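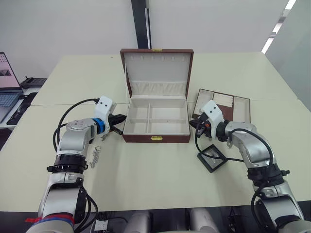 Two-arm bench build: frequently asked questions

Can it put jewelry away by itself?
Parts of the job, some days. Over our last 70 tries at picking up a chain and setting it down inside a box, 43 went the way we wanted. That's a long way from "robot tidies your dresser," and we'd ask people to stop introducing it to visitors that way.

Why jewelry, of all things?
Chains tangle and rings roll. A foam block is easy to grab and makes any build look smart. If you see a home robot demo that only moves blocks, ask what else they tried.

Is this cheaper than buying a finished system?
We doubt it. The parts might be, if you shop carefully and already own tools. Then add the evenings. Elango Fernandes kept a log for the wiring alone and stopped at 57 hours, with the right arm still to do.

What wears out first?
Fingertips. The coating rubs off where they touch the table, and once the tips get rough, thin chain can snag on them. We check them before each session and keep spares printed. Anyone who says their grippers need no upkeep hasn't run them much. 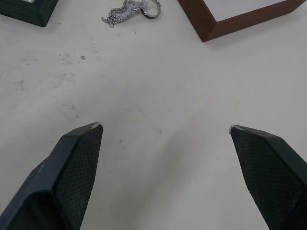
Kavitha Pinto wrote in to say that softer tips would fix the whole problem, and that she has used silicone covers on her own build since April without a single snag. Maybe so. We tried three kinds of cover at the Dundudville workshop and two of them slid off. The third held, but the fingers got too thick to get under a flat chain. If hers work, we'd like to see the failed tries along with the good ones.

Does it learn?
It copies. Somebody moves the arms through the task many times, and the software tries to repeat the pattern. Shift the box a little and it often copes. Swap in a different box and we go back to the start - or close to it.

Can I run one in a spare room?
You need a solid table, a clear space the length of both arms, and a power switch you can hit without leaning over anything. A wobbly table will ruin your results and you'll blame the code for a week. We did.

Should kids help?
With sorting and taping cables, sure. Keep hands off the table while the motors are on. That goes for adults too, including the ones who built it.

Will you publish the plans?
The mounts and the cable layout, yes. We're holding back the control settings until someone outside the group gets the same results from them.

Questions: ask for Geetha Poojary at the Kesach bench desk | © Kesach Shared Workshop | Back to top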